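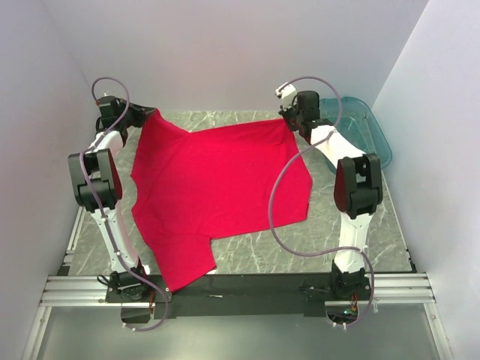 I started the stool in January, at the evening woodworking class above the old Eskola paint store, and I had told everyone I knew about it before I'd cut a single board. Big mistake! My sister wanted one, my neighbor wanted two, and I hadn't learned which end of the chisel to hold. The first night I turned up in a good sweater and Jarmo Vainio, our teacher, looked at it for a while and said glue doesn't wash out. So the next time I wore a red T-shirt, the plain kind, and I wore it to every class after that until it was more glue than shirt.

The class was six of us at three benches. I got put with Elsa Pesonen, who was making a cradle and did not want to talk about it. She was maybe seventy. She had her own planes in a canvas roll and she'd set them out on her side of the bench on their cheeks, never flat, and if my sawdust drifted over she'd blow it back at me without looking up.

My plan was a three-legged milking stool. I had no cow, I just liked the shape. Jarmo drew it on the back of a Hellance lumber receipt, a round seat with the legs splayed out, and then he drew a little arrow at each leg and wrote "trouble" next to it.

He was right about the trouble. You have to drill the holes at an angle, and the angle has to lean the right way, and I got the first one perfect. I was so pleased with it that I went and had coffee. Then I came back and drilled the second one leaning in toward the middle.

"Huh," said Elsa. First word in three weeks.

"Can I fix it?"

"You can start over."

So I plugged the hole (Jarmo showed me how, with a dowel and too much glue) and started over on the other side of the seat, which meant the nice face of the wood was now underneath where only a dog would see it. Then leg three split. Then I made a new leg three out of a piece of ash from the scrap bin, and it came out a bit fatter than the others, and paler.

"Is it for somebody?" Elsa asked me that night. We were the last two there. Jarmo was downstairs yelling at the dust collector, an ancient Greltska that only ran if you kicked it low on the left.

I said it was for me. I said I'd moved into a place in the fall with one chair, and I was tired of putting my coffee on the floor, and also there'd been a husband and he'd kept the furniture. I hadn't planned on saying that last part. I think it was the sanding. You get going back and forth and stuff just comes out.

She didn't say she was sorry, which I liked. She picked up my fat leg and turned it around in her hands and then she put it in her vise, took a spokeshave out of the canvas roll, and held the thing out to me handle first.

"Downhill," she said. "With the grain. If it chatters, you're going uphill."

I chattered for a good while. Then all of a sudden it went quiet and this long curl came off, thin enough to see the lamp through, and I yelled so loud that Jarmo came up the stairs thinking I'd lost a finger.

After that she talked. Not a lot! But she told me the cradle was going to her granddaughter in another city, and that she had made one before, years ago, for a baby who never got to use it, and that she'd kept it in the attic until the roof leaked on it. She told me this while she was cutting a dovetail and she did not slow down. I held the lamp closer for her. I couldn't think what else to do.

We glued up on the same night, the two of us, clamps everywhere, running back and forth for each other's wedges. My red shirt got stuck to the cradle. She had to peel me off it with a putty knife and there's still a little bit of red fuzz on the inside of one rail, down where the mattress goes. I offered to sand it out.

"Leave it," she said.

The stool rocks if you sit facing the window. I put my coffee on it in the mornings and I sit on the chair, and I've already got the wood picked out for my neighbor's.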